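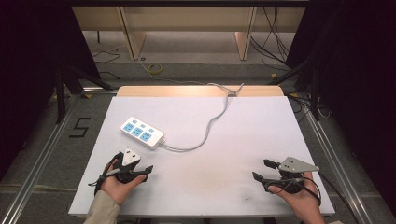

Bench 5 at Burkdale, with the white power strip on the board

Hello again from the Burkdale workshop! October was a good month for us, a bit messy in the middle, but we're further along than I thought we'd be when I wrote last time.

The big news is that the benches are up. They're the metal-framed ones from Marulanda, with the aluminum rails down the sides, and I'm very happy with them (heavier than they look, my back can confirm). The white boards came separately and we lost a week to that. They mark up faster than I'd like, so I'm trying a different cleaner before I ask you for anything else.

Then there's power, which ate most of my time. We settled on the Gadska strips, white with light-blue sockets, one per bench. I like having the strip up on the board at the back left, where you can reach it without crawling under anything. The cords are what I'm still fussing over. Right now they wander across the middle of the board and go over the wooden strip at the far side, and I want them clipped along the edge before the Muta evening classes start. Clips are ordered!

On money: we've spent $3,526 of this round so far. The strips and cords came to $316, and I'm holding $650 back for lighting, which I'd love to get your okay on soon. The clips are $74, still to be billed.

Next up is finishing the bench numbers in black tape (cheap, quick, and people really do use them) and getting the floor plan over to Muta. I'll send the lighting quotes as soon as I have both of them.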